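Godura Building Owners Face New Lighting Rules in October

Owners of older commercial buildings in Godura will have to replace or retrofit most of their fluorescent ceiling lights under an ordinance that takes effect in October. The rule covers 1,918 buildings, according to the city's permit office. It applies to any commercial space larger than 2,000 square feet that was wired before the current electrical code was adopted.

Under the ordinance, owners must file a fixture inventory, choose a replacement method for each fixture type and schedule an inspection. Spaces used only for storage are exempt, as are rooms where lights are switched on for less than an hour a day. Emergency and exit lighting falls under a separate section and is not affected.
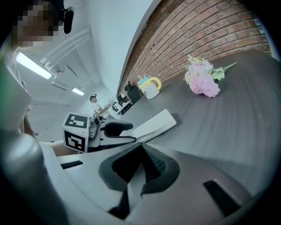 The inventory form has been the main source of calls to the permit office since drafts were released. It asks for lamp length, ballast type, mounting method and the clearance between each fixture and any pipe or conduit nearby. Many of the buildings on the list are former workshops with brick walls, where services were added to the ceiling in stages and never enclosed. A long fluorescent fixture that shares a white ceiling with a bundle of white pipes, with a smaller rectangular light farther along, would be entered on the form as two fixture types. Each type needs its own line and its own replacement method. Owners may submit a hand-drawn ceiling plan if no electrical drawing exists.

Three replacement methods are allowed. The first keeps the existing housing and ballast and swaps in a compatible LED tube. The second bypasses the ballast and requires new sockets and a warning label inside the housing. The third removes the fixture entirely. Only the second and third methods require a licensed electrician, but the first must be redone when the ballast fails, and the city will not issue a second rebate for the same fixture.

The rebate is $190 per fixture for full replacement. Ballast bypass is paid at half that rate, and tube swaps receive nothing. Applications must include a receipt from a registered recycler, as fluorescent lamps contain mercury and may not go in regular trash. Flonda, the recycling contractor serving the city's east side, accepts boxed lamps at its loading dock until 3 p.m. Broken lamps must be sealed in a rigid container and declared at the gate.
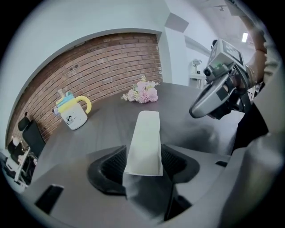 Montserrat Escobedo told the council that the half rate for ballast bypass was set too low, and that small tenants on short leases would choose the tube swap and be back in the same position within a few years. She asked for a single rebate rate regardless of method. The council did not amend the schedule but agreed to review it after the first round of inspections.

Light levels are covered in an appendix. Measurements are to be taken at table height, with daylight blocked where possible, at the center of the room and at each corner. Rooms used for close work must meet a higher minimum than corridors and lobbies. A color temperature limit in an earlier draft was dropped after objections from retailers on Szabo Street.
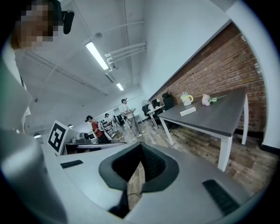 One property manager, in a written comment submitted before the vote, argued that the inspection schedule is the weaker part of the rule. The comment noted that the city has not said how many inspectors it will assign, and asked that owners who file on time not be fined for late visits. Staff responded that the filing date, and not the visit date, will be used to determine compliance.

Forms are available at the permit counter in the Fimura Building. Owners who have already converted all of their fixtures need to file only the inventory page and a copy of the closed electrical permit.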